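Search this site: type and hit enter

Posted in June by the Espinoza Street Saver
14 comments | 93 shares

My first bond ladder (and why I'm so excited about something so dull)

So I finally did it. After two years of letting my cash sit in a checking account earning next to nothing, I built a bond ladder, and I have been grinning about it all week. My friends are tired of hearing about it, so now it's your turn!

If you've been reading for a while, you know I keep my everyday money at Womulik Credit Union. They're great with car loans and they have the good lollipops, but their savings rate has been stuck in the basement forever. Every time rates went up somewhere else, I'd check theirs and it would be exactly where I left it. I complained on here in the winter and a bunch of you told me to quit complaining and go look at Treasury bills. Fine. You were right.

I started with $3,000, split into ten pieces of $300 each. My brokerage, Grerkum, lets you buy in hundreds, so the math was easy. The first piece comes due in a month, the next one a month after that, and on down the line. Each time one matures I can spend it or roll it to the far end of the ladder. I made a spreadsheet with a color for each rung (of course I did) and taped a printout inside the pantry door.

What I love is how calm it makes me. I used to read every headline about the central bank and try to guess where rates were going next, and I was wrong so often that it was getting a little embarrassing. Last spring I was sure a cut was coming and locked up some money in a long CD at Skorkotley Savings. Rates went the other way, and I paid a penalty to get out early. Ugh. With the ladder, if rates go up, the next rung gets the better rate. If they go down, the longer rungs are already set for a while. I still read the headlines, I just read them with my coffee now and then go on with my morning.

A couple of things tripped me up. Bills are sold at a discount, so you pay a bit less than face value and get the full amount at the end. I kept hunting through the account page for an interest payment that was never going to show up! Also, auto-roll was switched off when I opened the account, and you have to turn it on for each bill separately. And where I live there's no state income tax on the interest from these, so when you compare them with a savings account, compare what you get to keep.

I did look at a bond fund first. I read 201 pages of a library book on the subject and came away thinking funds are perfectly good, but I like knowing the date each chunk of money comes home. That's a personality thing, I suppose.

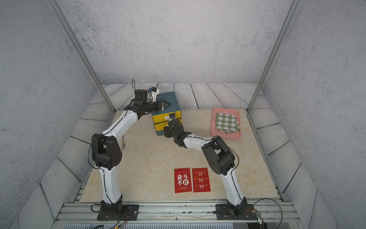 Can you get your money out before a rung comes due?

You can sell a bill early through your broker, but the price depends on where rates are that day, so you might get a little less than you'd planned. I keep a separate emergency fund for that reason and leave the ladder alone.

Next month the first rung matures and I'm going to roll it over at 7 a.m. with a cinnamon bun, like a holiday. If you've built one of these, tell me how long you made yours. I keep wondering if I should stretch mine out to two years, or if that's just me getting greedy with my pretty spreadsheet.

14 comments | Share this post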